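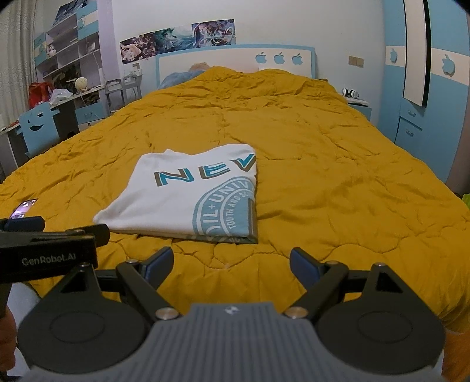
3.2. Dónde se dobla la ropa (y por qué casi nunca es en una mesa)

Cuando empecé a preparar este apartado yo daba por hecho que la gente doblaba la ropa en una mesa. Así lo hacía mi madre, así lo hago yo, y así estaba redactada la primera versión del cuestionario, que preguntaba por la altura de la mesa, el material de la mesa y hasta si la mesa cojeaba. ¡Menudo chasco! De los 166 hogares que contestaron, 139 dijeron que doblaban sobre la cama. Tuve que tirar media página de preguntas y escribir otras en marzo, deprisa y corriendo, con Wilmer Ayala al otro lado del teléfono recordándome que ya habíamos pagado las copias.

La cama tiene ventajas evidentes: es grande, está cerca del armario y deja sitio para ir haciendo montones. Lo que me interesa en este trabajo es lo otro, o sea, lo que la cama le hace al doblado. Una colcha acolchada no es un plano. Tiene costuras, hoyitos, arrugas propias, y además cede cuando apoyas la mano para alisar. En la Figura 3 se aprecia bastante bien: la colcha color mostaza queda más lisa hacia el centro y se amontona al fondo, cerca del cabecero, y la camiseta blanca ya doblada está en la mitad cercana, con el borde superior ondulado y un lado que cae casi recto.

Figura 3. Camiseta blanca doblada sobre una cama con colcha acolchada. El estampado queda interrumpido por el pliegue vertical.

Me paro un momento en el estampado, que a mí me parece de lo más útil para describir un doblado (Wilmer opina que exagero). En la camiseta de la figura se lee «NEV» en letras grandes e inclinadas, y la última se corta justo en el doblez. Debajo asoma una parte de un emblema circular, con un trozo de rótulo, «OIL+UNIV», que tampoco llega entero. Con una camiseta lisa tendríamos que fiarnos del contorno; con una estampada podemos decir por dónde pasa el pliegue respecto al dibujo, y eso se anota en dos segundos. En las fichas lo llamamos «corte del motivo» y lo apuntamos con tres valores: entero, partido u oculto. La camiseta de la Figura 3 es un «partido» de manual.

Las fichas las hicimos en una hoja de Statar, que es el programa que teníamos instalado en el departamento y al que le tengo un cariño relativo. Cada prenda ocupa una fila: tipo, superficie, corte del motivo, forma de los bordes y una columna libre de observaciones. La columna libre acabó siendo la más larga con diferencia. Hay quien escribe «dobla como su abuela» y se queda tan ancho, y yo, la verdad, no he querido borrar esas cosas porque luego, al releerlas, se entiende mucho mejor lo que pasaba en cada casa.

Sobre los bordes me gustaría ser prudente. Un borde ondulado, como el superior de nuestra figura, puede venir de la superficie blanda, de la propia tela o de que quien dobla no tenía ninguna intención de que quedara recto. Con una sola fotografía no hay manera de saberlo, y no voy a fingir lo contrario. Lo que hicimos fue pedir a 18 participantes que doblaran una misma camiseta dos veces, una sobre su cama y otra sobre un tablero rígido que les llevamos a casa (el tablero pesaba lo suyo, y en el barrio de Watia hay muchas escaleras). Nueve sacaron bordes más rectos en el tablero. Los otros 9 la dejaron prácticamente igual en los dos sitios, cosa que me descolocó bastante, la verdad.

Hablando después con este segundo grupo salió un detalle que no habíamos previsto: varias personas daban el último alisado en el aire, sujetando la prenda por los hombros antes de posarla, y para ellas la cama era solo el sitio donde dejarla. MacAulay, la lavandería de la esquina con la que colaboramos en el estudio piloto, enseña a su personal algo parecido. Queda pendiente volver a esas casas y mirar con calma las manos, que en la primera ronda apenas anotamos nada sobre ellas.

Una última cosa sobre la colcha. En las casas con colcha acolchada casi todo el mundo la dejaba puesta para doblar, mientras que quienes tenían una manta lisa solían estirarla antes con dos o tres tirones. No tengo explicación cerrada y en la sección 4 vuelvo sobre ello, junto con las respuestas sobre el tamaño de la cama y el número de montones.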